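Butcher-block top keeps drying out where the plant and the wooden board sit

Print this page | E-mail this to a friend

We use cookies to keep you signed in and to remember your saved threads. OK | Read more

I have a striped butcher-block table (the Bundholm, the light one with the narrow strips) and I'd like to finally pick a finish and stop fussing with it. A cactus in a white pot lives on it, plus a wooden board and its wire stand and usually a little plate. What do I put on the top, and how often?

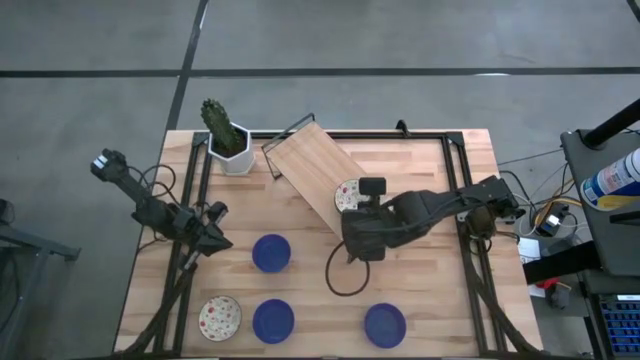
Pemmont_porch
Mineral oil, and more of it than you think! I have the same kind of top in my kitchen and the first year I was way too stingy. Wipe it on, leave it overnight, wipe off what's left in the morning. Do that 3 times in the first month and after that whenever the wood starts to look chalky. Go with the strips, not across them, or you'll be chasing little smears all afternoon.

For the plant — get a saucer with feet under it, or cork pads. A pot sitting flat on oiled wood holds moisture underneath, even a cactus that only gets a drink now and then. I lifted a pot of mine one June and there was a gray ring the exact size of the bottom. Sanding it out took me longer than oiling the whole table.

One more thing, don't use olive oil or whatever is by the stove. My sister-in-law swore by it and her table smelled like an old salad by the end of the summer.

Was this helpful? I also wrote up how I got the gray ring out, look in the older threads.

carum_and_dill
I'm going to disagree a bit with the reply before mine. Plain oil is fine on a cutting board, but on a table you're signing up for a chore that never ends. I switched to a hardwax oil two years ago and I've touched mine up once. It does cost more (I paid for the small can at Wouters and it covered my top twice with plenty left over), but I would do it again.

What I did, start to finish:

Took everything off and washed the top with a damp cloth and a drop of dish soap, then let it dry until the next evening. Sanded lightly with 100 grit where there were stains and finer everywhere else. Vacuumed, wiped, vacuumed again (I have a dog). Then one very thin coat with a white pad, buffed off after some 13 minutes, and a second coat the next day. Thin is the important part. My first try was too thick and it stayed tacky for a week and picked up every crumb in the house.

If yours has been oiled already, give it a few weeks to settle before you put hardwax over it, and try a patch on the underside first. You'll also notice the reddish strips go quite a bit darker than the pale ones. I love that look but my husband thought I'd ruined it, so be warned.

The board is a separate job. I'd keep using mineral oil on that, both faces and the ends, and stand it up to dry after you wash it. If you only oil one face it can start to cup, and then it rocks every time you slice an onion. Ask me how I know.

And yes to the cork pads. Put some under the wire stand too, thin wire feet can dent a softer top before you notice.

grumblewood
just oil it and use it, its a table. mine has a burn mark and a wine ring and looks great

This thread has been viewed 1,356 times.

Get our monthly home and garden newsletter. Enter your e-mail address to sign up. You can unsubscribe at any time.

Related threads
Gray ring under a flowerpot, can it be saved?
Hardwax oil still sticky after four days
How do I flatten a warped cutting board?
When to repot a cactus that has started to lean
Best way to get candle wax out of wood grain
Can I oil over an old varnish?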